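Temps de lecture : 2 min

Atelier partagé Tirkari : le bras de mise en rayon entre dans sa deuxième phase

Le groupe automatisation de l'atelier partagé Tirkari poursuit la construction de son bras de mise en rayon, dont la structure a été achevée en octobre. Conduit par Madalena Azevedo et Roald Berge, le projet vise un appareil assemblé avec l'outillage commun et capable de redresser des emballages sur une étagère de magasin. La phase actuelle porte sur la collecte de gestes de référence, effectués à la main devant des rayons de bouteilles. Les boîtes noires, hautes et étroites, constituent le premier cas retenu. 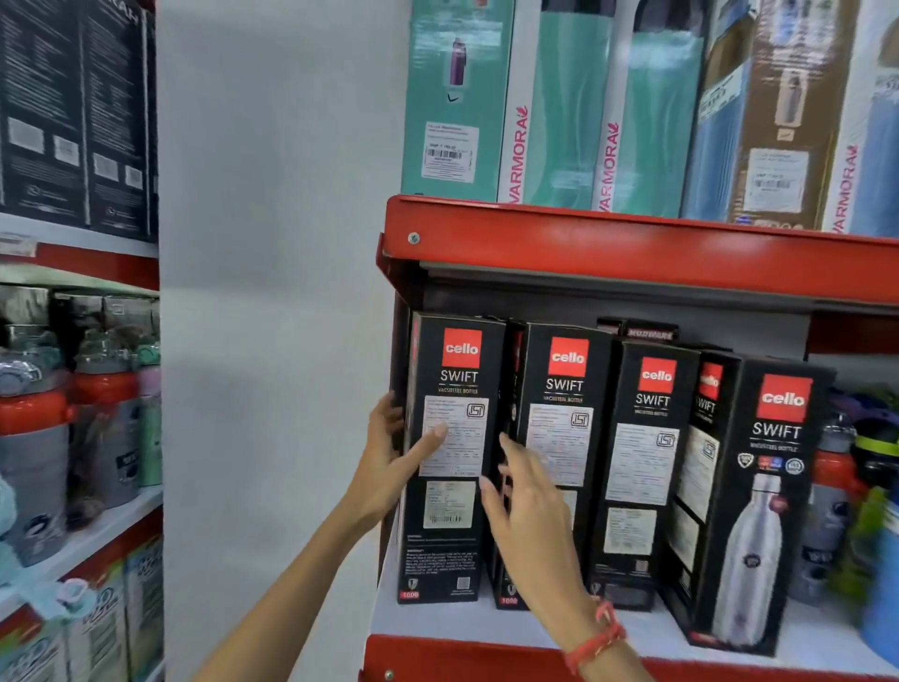

Faut-il être membre du groupe automatisation pour participer à la construction ?
Tout adhérent de l'atelier peut s'inscrire auprès d'Armindo Louro, sous réserve d'avoir suivi la formation de sécurité électrique.

Les premières séquences ont été découpées par Neema Lema en 181 gestes élémentaires, classés en 6 catégories : approcher, saisir, incliner, glisser, aligner, relâcher. Le geste d'alignement demeure le plus délicat à transposer. Une main répartit la pression entre plusieurs doigts, alors que la pince actuelle ne dispose que de deux points de contact. Arnaldo Vieira prépare en conséquence des mors plus larges, garnis de silicone. Le logiciel de commande, nommé Sikell, recevra les gestes annotés dès que le format d'échange aura été arrêté.
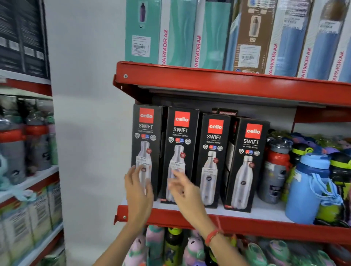

Prochaines étapes

Le montage des nouveaux mors aura lieu à l'établi du fond, à partir de 18 h 30. Les participants sont priés d'apporter leurs lunettes de protection et de signaler au préalable toute réservation de l'imprimante 3D. Les plans de la pince sont consultables à l'accueil de l'atelier.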